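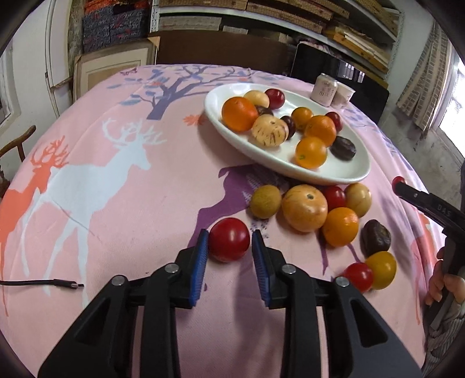
Dedos com almofada azul estriada ou ponta lisa?

nona_junta
Boa tarde a todos! Ando há uns dias a experimentar as garras manuais da Mavico com tomate-cereja e citrinos, e estou rendida às almofadas azuis estriadas. Em 100 pegas com tomate-cereja, 89 ficaram bem seguras (com as pontas lisas da Heston, confesso, fiquei-me pelas 79). Alguém comparou com fruta enrugada?

parafuso_m3
Que bela mesa, até dá fome! Mas olha que discordo um bocadinho – as estrias marcam a pele da fruta madura. Cá em casa, com dióspiro, prefiro mil vezes a ponta lisa.

nona_junta
Vi marcas em dois tomates, sim, mas acho que foi a minha mão pesada. Uma amiga ajuda-me com a segunda garra e aperta bem menos do que eu.

tulipa.eixo
Cem pegas é pouco para dez pontos de diferença. Repete com outra pessoa e troca as pontas a cada 30, senão estás a medir o treino da mão.

nona_junta
Tens razão, troco no sábado e depois ponho aqui os números!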